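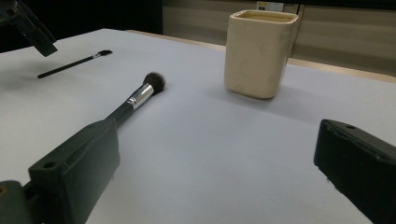
Fig. 1. Makeup brushes and a square cup on a white tabletop.

Shared desks and noise in the Vuradbridge study rooms
Group 4 – Selamawit Bogale, Jasper Nijs, Misaki Tsuji
Supervisor: Marijke Van Wijk

Why we picked this

Everyone on our course moans about the study rooms. Too loud, no sockets, somebody's coat on the chair you want. We wanted to know which of those really stops people working. The library did a survey before but it only asked about opening hours, so not much use to us.

What we did

Paper questionnaire, one side of A4, handed out in September in the Tusel building and the old Vermeulen wing. 51 handed out, 36 came back. A few had the last question blank and we kept them in anyway. Jasper and Misaki also sat in both rooms between 10 and 4 and wrote down every time someone packed up and left within half an hour of arriving. Selamawit did the typing up.

We asked:
– how long do you normally stay
– what makes you leave
– do you bring your own stuff (lamp, headphones, cushion etc)
– would you book a desk if you could

Maarten Van Rooij from the year above read the questions first and told us number 3 was confusing. We changed it but probaly should have tested it again.

What people said

Noise was the main one, as expected. But mostly not talking. Chairs scraping, the door in Vermeulen, and the drinks machine humming. People seem fine with quiet chat if they can't make out the words. Several wrote that whispering is worse.

Second was table space. In Tusel the big tables have no dividers and bags spread out. One answer just said "elbows". Light came up less than we thought, only from people who sit at the back of Vermeulen.

Booking: split. Those who stay all day want it, those who drop in between lectures really don't. We don't think a booking system would work without leaving half the desks free.

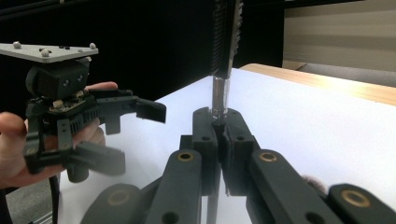 Problems with our method

Too few answers from Vermeulen, so comparing the 2 rooms is shaky. We only watched during the day and evenings are meant to be completly different. Also our friends filled in quite a lot of the forms. The half hour rule was a guess – some people might only have come in to print something.

What we would suggest

Felt pads on the chair legs, cheap, do it first. Fix the Vermeulen door closer. Move the drinks machine into the corridor. Try dividers on one Tusel table for a term and ask again after. Marijke has the forms if anyone wants to carry on with this next year.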